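From the Sekance newsletter, 2021-09-18

Fried eggs, and a small idea that went a long way

If you've been reading since the spring you know we have had egg trouble. The breakfast task sounds like the easiest thing on our list: take a fried egg from the serving dish, put it on the toast, stop. The toast part went fine early on. The eggs, which are toys with a lot of frilly white around a shiny yolk, did not, and for most of the summer the arms at Bevside would close on one egg and come up with a pair, or with nothing at all.

Well, we have a result to share, and we're pretty happy with it!

The change is one we've been calling Barkero, after the street where the bakery is (we argued about it over rolls). In plain terms, the policy used to choose its whole grasp from one look, taken when the wrist was still well above the dish. Everything after that was just carrying out the plan. With Barkero it makes a rough choice up high, moves in, and then gets a second look from the wrist camera just before the fingers close. It is allowed to change its mind at that point, but only by a little. It can turn the wrist, shift sideways, or back off and go again. It can't pick a different egg. We tried letting it do that in the first version and it dithered over the dish like somebody at a buffet.

The limit on how far it can correct turned out to matter more than we expected. Too tight and you may as well not have the second look. Too loose and the arm chases every glint on the yolks. We ended up training the correction step by itself, on short clips cut from the last moments before each grasp, with the long approach thrown away. Those clips are cheap to get because every old demonstration has one in it, good or bad. We had months of failed egg grasps sitting on a drive and they finally earned their keep.

So, numbers. We ran 16 trials with overlapping eggs, the hard setup, with the dish turned and the eggs restacked between trials. The old policy got a single egg onto the toast in 4 of them. With Barkero on, same eggs, same starting layouts, it was 11. That's a small test and we know it. Still, we watched all of them from start to finish, and the difference is easy to see even without a score sheet. The fingers come down, pause, turn a touch, and close on the rim of one egg where they used to squash the middle of two.

Of the five that failed, two were plain slips, where the egg was held by its thin edge and slid out on the way over. The other three were cases where the second look saw mostly finger and very little egg. Our wrist cameras sit close in, so the fingers take up a good corner of the view right when you'd most like to see past them. 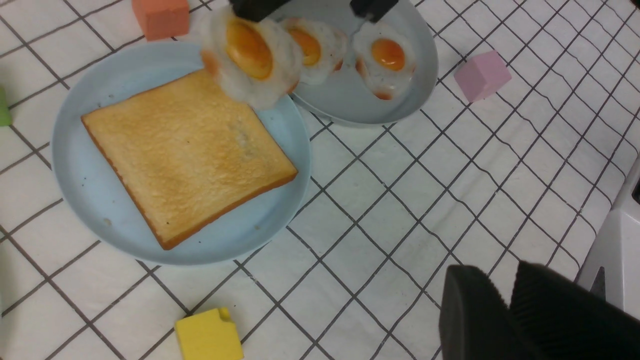
A fried egg in the fingers over the upper edge of the toast plate, and then a closer look at two overlapping ones.

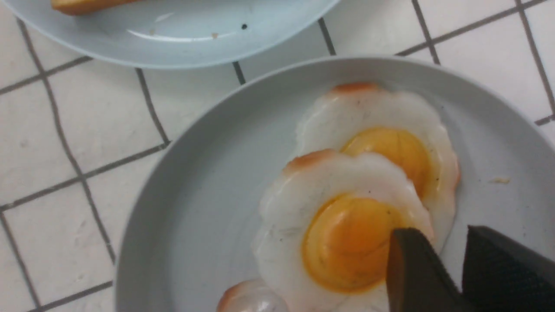
We want to try a few things next. The first is to feed the correction step a short run of views from the approach, so that an egg edge hidden at the last moment is still known from a moment before. The Cieślak bench has already been set up for this and the recording code works, though it drops a clip now and then and we don't yet know why. The second is softer foods. Toy eggs hold their shape when you pinch them, and we'd like to know whether the same trick helps with something floppy, such as a slice of felt cheese or a folded cloth napkin.

We also owe you a fairer test. All the layouts so far were made by the same few people, and people stack eggs in habits. For the next round we're going to draw the layouts at random and run both policies back to back on each one, with the person resetting the dish kept in the dark about which is which. If you have a favorite way of piling up toy breakfast that you think will beat us, send it in and we'll add it to the pool. The mean ones are very welcome.

The clip-cutting script will go up with the rest of our tools later in September, once the comments in it make sense to someone other than the person who wrote them.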